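Waseck hand, anyone else on the trial? First impressions
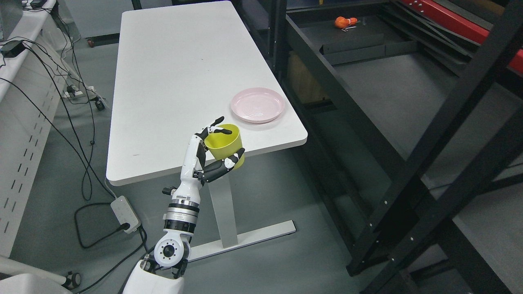
Re: Waseck hand, anyone else on the trial?

ksedgwick wrote:
Right, so we've had the Waseck hand on our arm for 9 days now and I thought I'd start a thread as I couldn't find one. Mostly been doing cups and plates off the white table. I really like it! The grip on the yellow cup is lovely, fingers go right round the side and you can leave the default force alone. Plates are another story. I've had the pink one on the floor more times than I'd like. Setup took me an afternoon, most of it spent hunting for the right firmware page.

fern_bastos wrote:
Ooh, jealous. What are they charging once the trial's up? Tivberg quoted me 239 a month for theirs and that was without support.

ksedgwick wrote:
617 a month with support, two month minimum. I know, I know.

hgalbraith wrote:
617?! For picking up a cup? Sorry Kieran but a plain two-finger gripper does that all day long and you buy it once. We had a fancy hand in at Drikthorpe in July and it went back in its box after a week. Lovely to look at, hopeless with plates.

fern_bastos wrote:
Bit harsh Hamish. Two fingers on a round cup is fine till it's tipped over, then you're chasing it about the table. I'd pay something for a thumb. Maybe not 617.

hgalbraith wrote:
Tip your cups less then :)

ctibor_z wrote:
For the plates, try coming in low at the rim with the thumb underneath and drop the closing speed to 5. The default is far too quick. Igor Kubíček put his settings up in the Rimkutė thread, page two I think.

ksedgwick wrote:
Cheers Ctibor, found them. Will have a go tomorrow and report back. Does the speed setting stick after a restart? Mine keeps forgetting the force one.

ctibor_z wrote:
Only if you press save on the second tab as well as the first.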